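Folding pants for a living, week whatever this is

So I promised a few of you I'd write up how the pants thing is going, and then I didn't, and then Kirsty Baird emailed to ask if I'd fallen into a laundry pile. Hi Kirsty! No, I'm fine. I've just been folding. Or teaching folding. Or sitting in a chair moving two handles while a pair of arms folds, and then unfolding it all so I can do it again.

For anyone new: the project is called Dalisay, and I collect the demonstrations for it. I drive the arms through a fold, the computer saves what the cameras saw and what the joints did, and later on all of that goes into training. My target for April was 693 good episodes of pants. As of this morning I'm at 467. I had a great run the first week and then lost most of a Wednesday to a calibration problem that was entirely me typing a minus sign where there shouldn't have been one. Lovely day. Ate a whole sleeve of crackers.

A lot of you asked what makes an episode "good," and I wish I had a cleaner answer. The easy part is that the pants have to end up folded and the arms have to end up out of the way. After that it gets mushy. If I miss a grab and go back for it, do I keep that one? At first I threw them all out, because they looked clumsy and I have my pride. Then we trained on the tidy set, and the model missed a grab on its very first try and just hovered there, pinching air, like it had forgotten why it came into the room. It had never seen anybody miss! So now I keep the misses as long as I recover, and I tag them. I have 25 tagged so far and I want plenty more, but I'm finding it weirdly hard to mess up on purpose. The fake ones look fake. I end up going in slow and guilty.

The other thing I've been changing is the start. For the first few batches I was dropping each pair on the table in a sort of polite heap, always near the middle, always waistband to the left, without noticing I was doing it. (I'm left-handed, maybe that's why? No idea.) Now I close my eyes and toss. Some of them land half inside out and those take me forever, but they go in too.

We're using a little annotation tool called Zerkitz for the review pass, and I have feelings about it. Good feelings: the scrubbing is fast, and you can mark the moment of each grab with one key. Bad feelings: that key is right next to the one that deletes the episode. There's an undo, thank goodness. I've asked Tratine, who makes the thing, to move it, and I got a very friendly reply that said it was on the list.

Okay, denim. I've been putting off denim, and this week I ran out of other stuff to do.

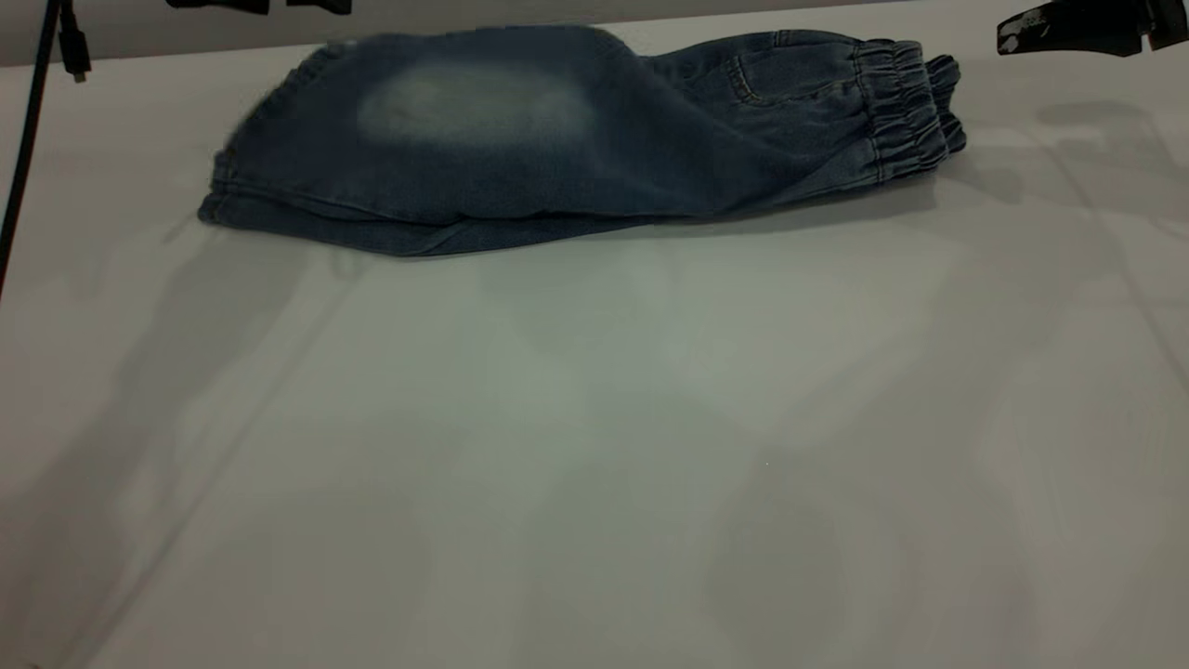

Jogger-style denim is its own little problem, and I wasn't ready for it after all those cotton sweats. The fabric holds a crease, so a sloppy second fold stays sloppy, and you can't pat it into shape the way you can with a soft knit. I also didn't think about the ends. On these the legs finish in gathered elastic cuffs, and when you stack them they bunch up and curl a bit at the far end of the bundle, so your nice flat fold gets fatter on one side. I went back and forth on whether to press them down at the end and decided no, long and low with the cuffs together counts as done. My other worry was that big pale faded patch on the dark blue. I'd love to know if the model starts treating it as a handle, the way I do when I'm tired and just aim for the bright bit. So my plan is to do a bunch of denim with different washes, and some with no fading at all, before I let myself draw any conclusions.

Shadows are next on my worry list. The arms throw them all over the white table and they move whenever the arms move, and I can't decide whether to soften the lights or leave it messy on purpose. The folks over at Brovix say leave it. I'm leaning that way too, partly out of laziness – the lights are a pain to reach.

Anyway, I've got 2 more bins of pants to get through and a mug of tea going cold next to the handles. If you've collected cloth data and have opinions about keeping the misses, please leave me a comment. I'll be the one turning jeans right side out.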